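Search this site
Enter keywords
Print this page
E-mail this page

Pendlow to Replace Older Water Service Lines in Estholm, Offer Free Tap Testing to Homeowners

ESTHOLM, September 10, 2020 — Pendlow, the water utility serving the town of Estholm and the surrounding district, will begin replacing older service lines this fall and will offer free tap water testing to every household connected to the affected mains. The work covers 400 properties in the first phase and will be carried out by Trivano, the contractor that completed the utility's valve program in April.

A service line is the small pipe that carries water from the main under the street to the building. Many of the lines in the older parts of Estholm were put in when the streets were first laid out, and the records on what they are made of are incomplete. Pendlow will replace any line found to be lead or galvanized steel, from the main to the meter and from the meter to the house, at no charge to the property owner. Copper and plastic lines in good condition will be left in place.

"Our customers have asked for two things, which are clear information about the pipe that serves their home and a repair that does not leave them with a bill," the utility said in a statement. "This program covers both. We would ask everyone who gets a letter from us to read it and send back the form, even if they believe their line has already been replaced."

Where the Work Will Take Place

The first phase takes in the streets between the Chaimongkol pumping station and the river, along with the blocks on either side of the old market. Letters will go out to owners and tenants at all 400 addresses. Each letter includes a map, a consent form and a postage-paid envelope.

Later phases will extend north and east from the pumping station. Pendlow expects to contact a further 1,000 properties once the first phase is finished. The order of streets in the later phases has not been set. It will depend on what crews find in the ground and on the town's paving schedule, so that newly paved streets are not dug up a second time.

Customers outside the first-phase area do not need to do anything now. They can still ask for a test kit if they have a concern about their water, and kits will be sent as supplies allow.

What Residents Can Expect

Before any digging, a Trivano crew will visit the property to look at the pipe where it enters the building. This is usually in a basement, a crawl space or a utility closet. The visit is short. Crews will need clear access to the water meter and the main shutoff valve, and an adult must be at home.

If the line needs to be replaced, a second appointment will be made. In most cases the new pipe can be pulled through the ground from a small pit near the curb, so lawns and driveways should see little disturbance. Where that is not possible, a trench will be dug and the surface restored afterward. Grass seed, concrete and asphalt are included in the work. Special plantings, stone walls and heated driveways are not, and owners who have these should note them on the consent form.

Water will be off for up to eight hours on the day of the replacement. Residents should fill pitchers or pots ahead of time for drinking and cooking. Anyone in the household who depends on a steady water supply for medical reasons should call the service desk before the appointment so that other arrangements can be made.

Crews will wear face coverings indoors and will keep their distance from members of the household. Residents who are sick or staying apart from others may postpone a visit without losing their place in the program.

Free Testing at the Kitchen Tap

Every household in the first-phase area will be sent a test kit. The kit holds a sample bottle, a label, a return box and a sheet of instructions. Samples should come from the cold tap at the kitchen sink, as this is the water most people drink and cook with. Taps in garages, laundry rooms and gardens should not be used, and neither should any tap fitted with a softener.

The sample should be the first water drawn after the plumbing has sat unused for several hours. For most people, that means first thing in the morning, before anyone has showered or flushed a toilet. Filters attached to the faucet should be left in place if they are normally used, and the box on the label should be checked to say so. The same steps apply to single-basin and double-basin sinks. 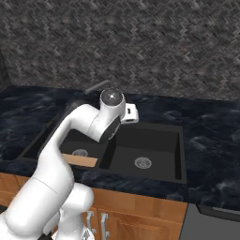

How to Return a Sample

Write the date and time on the label, fasten the cap tightly and place the bottle in the return box. Boxes may be left at the Pendlow office in Estholm or at the gate of the Chaimongkol pumping station during working hours. They should not be put in the mail.

Results will be sent by letter, and by e-mail to customers who have given an address. If lead is found above the action level, the utility will call the household as well, provide a pitcher filter with replacement cartridges, and move the property up the list for an inspection visit. A follow-up test will be offered after any line is replaced.

Individual results will not be published. A summary by neighborhood will be posted on the utility's website at the end of the first phase.

After a Line Is Replaced

Digging can loosen material inside household pipes. Once the new line is connected, the crew will flush the system from an outside spigot or a basement tap before leaving. Residents will then be asked to do the following:

- Take the aerator screens off the faucets, rinse them and put them back.
- Run the cold water at every tap in the house for five minutes, starting on the lowest floor.
- Throw out ice made before the work and clean the ice bin.
- Use the pitcher filter left by the crew for drinking, cooking and mixing baby formula until the follow-up result arrives.

Hot water from the tap should not be used for drinking or cooking. This applies at all times, whether or not a line has been replaced.

Some customers may notice cloudy water or a short burst of air from the faucet in the first day. This normally clears as the water runs. If discolored water continues, call the service desk and a technician will be sent.

Rental Properties

Tenants may return the test kit without the owner's permission. The replacement of a service line on private property does need the owner's signature. Pendlow is writing to owners and tenants separately and asks landlords to reply promptly. Where an owner does not respond, the utility will replace the public side of the line only if it is leaking, as replacing one side alone can raise lead levels for a time.

Owners of buildings with more than one unit will receive a kit for each unit. The inspection visit can be done once for the whole building if the pipe enters in a shared space.

Cost and Funding

The first phase is paid for out of the utility's capital budget and a low-interest state loan. There will be no separate charge on customer bills for the replacement, the test kits or the filters. Regular water rates are reviewed each April, and any change would go through the usual public notice and hearing.

Owners who have already paid to replace a lead line on their own may apply for partial repayment. They will need to provide a paid invoice from a licensed plumber. Application forms are available from the service desk.

Avoiding Impostors

All Pendlow and Trivano employees carry photo identification and arrive in marked vehicles. No crew member will ask for payment, bank details or a Social Security number, and no one will try to sell a filter or treatment system. First visits are made by appointment only. If someone comes to the door without one, residents should keep the door closed and call the service desk to check — or call the police if they feel unsafe.

Road Closures and Parking

Most work can be done with one lane open. Temporary no-parking signs will go up ahead of the crews, and cars left in a posted area may be moved to a nearby street. Trash and recycling pickup will continue on the normal schedule. Where a truck cannot get down the block, crews will carry bins to the corner and bring them back.

Work will stop during hard frost and start again in spring. Any trench left open overnight will be fenced and lit or covered with steel plates.

About Pendlow

Pendlow provides drinking water to homes and businesses in Estholm and the surrounding district. It operates the Chaimongkol pumping station, the town's storage tanks and the network of mains and hydrants.

About Trivano

Trivano is a utility contractor that installs and repairs water and sewer lines for public and private customers.

Media Contact

Pendlow Communications Office, Estholm. Requests for interviews and site visits should be made in writing.

Print this page
E-mail this page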